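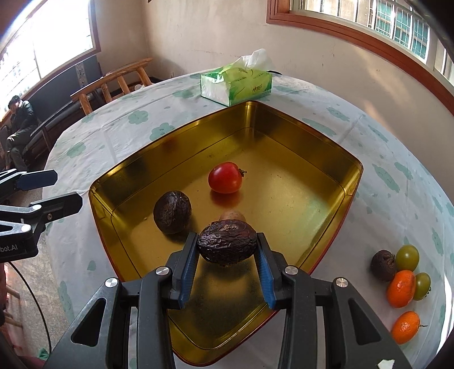
So what was burning at the old Stotham cold storage building on Sunday night?

Mostly the insulation. The fire started in a wall on the loading dock side, and those walls are packed with old foam panels, so it crawled along inside them for hours before it broke out through the roof.

OK, long thread, because my phone has been buzzing since breakfast and I'd like to answer everybody in one place. I live four blocks uphill from the building and I was up for pretty much the whole thing. I also went to the briefing at the Mandby fire station this morning, so some of this is from them and some is just me in my slippers on the back steps.

I smelled it before I heard anything. It was a little after 11 and I'd gone to shut the kitchen window. It wasn't a wood smell at all, more like somebody had left a spatula on a burner. I walked around sniffing my own outlets for ten minutes like a fool before I looked outside.

First engine came down Stotham Road at 11:17. I know the time because I texted my sister "is that you guys' smell or ours" and the siren started while I was typing. (It was ours.)

For the first hour there was almost nothing to look at! Gray smoke out of the vents on the dock side, a few flashlights, crews walking back and forth. I nearly went to bed. Then right before 1 a stretch of the roof on the river end lit up orange, and you could feel the whole hill wake up. Porch lights everywhere.

The battalion chief explained it this morning. With that kind of wall you've got metal on both sides and foam in the middle. Water from outside just runs down the metal. They have to cut the panels open to get at it, and every time they cut one the fire had already moved along to the next. They pulled everybody out of the inside at 12:40 because they didn't trust the ceiling.

Which was a good call, seeing as the ceiling over the old freezer rooms came down about half an hour later. That was the big boom people keep asking me about. Not an explosion, no tanks, just a whole lot of roof landing at once. My dishes rattled.

Injuries: one firefighter with a hurt wrist, treated and sent home. No one was inside. They searched the offices and the dock before they backed out and then went over it again with a drone once it got light.

A lot of you asked about ammonia. I asked too, I was the second person to raise a hand. The building used to run on an ammonia cooling system, but the fire department says it was drained when the cold storage business closed. They still had somebody walking the fence line with a meter all night and the readings stayed at zero. I felt a lot better after hearing that, since I'd been picturing the worst from about midnight on.

The smoke itself is another story. It was nasty, and it went toward Wornano Flats because of the wind. They knocked on doors down there starting at 1:30 and asked people from 433 Dock Street down to the bridge to leave for the night. The middle school gym was open for anyone with no place to go. 17 people ended up staying there, plus several very annoyed cats.

If you were one of the folks in the Flats, you can go home now. The order was lifted at 9 this morning. They're saying open the windows, wipe down counters and anything the kids touch, and change your furnace filter if the fan was running overnight. If you've got black flakes in the yard, pick them up with gloves and bag them. Don't mow over them! I saw a guy doing exactly that on my way home.

Garden stuff: rinse it well and peel what you can. If it's covered in soot, toss it. The county is supposed to put out a sheet with more on that and I'll post it when I see it.

Cause: they don't know yet. I know there's a rumor going around about kids, and another about a welder, and one about insurance that I'm not going to repeat. The investigator can't even get into that corner until the walls are braced. The chief said it could be a couple of weeks. He did say the power to the dock side was still on, and then he wouldn't say one more word about it no matter how people asked.

Who owns it: Uniyal Storage bought it after the freezer business shut, and they've been renting out the front half for dry goods. From what I heard at the station, that half was mostly restaurant furniture and boxed paper products. The back half was sitting empty. I called the number on their fence sign and got a recording.

Road closures, because this is the question I've gotten the most. Stotham Road is shut between the bridge and the feed store. Dock Street is one lane with a flagger. The 30 bus is going around by the high school, so if you catch it at the river stop, walk up to the library instead. They're hoping to have Stotham open again by Wednesday night but wouldn't promise.

Water pressure was terrible on the hill this morning and mine ran brown for a while. The water office says that's from the hydrants stirring up the pipes. Run the cold tap until it's clear and hold off on the whites.

There's still an engine parked there tonight and they'll keep one on for a day or two, as the foam can smolder way down in the rubble. So if you see smoke or a bit of glow, they know. You don't need to call it in unless it's outside the fence.

Please don't go down to look. The wall facing the river is leaning, I could see it from the footbridge, and the tape is there for a reason. The footbridge closed right after I was on it, so that's out too.

Somebody asked if the big painted fish on the street side made it. It did! Kind of smoky around the tail. The wall it's on is brick from the older part of the building and it's standing fine so far.

Also, the diner by the feed store is open, you just have to come in from the alley. They were handing coffee over the fence to the crews at 4 in the morning, and they're out of pie.

Going to bed now. If the county sheet comes out I'll add it under this one tomorrow.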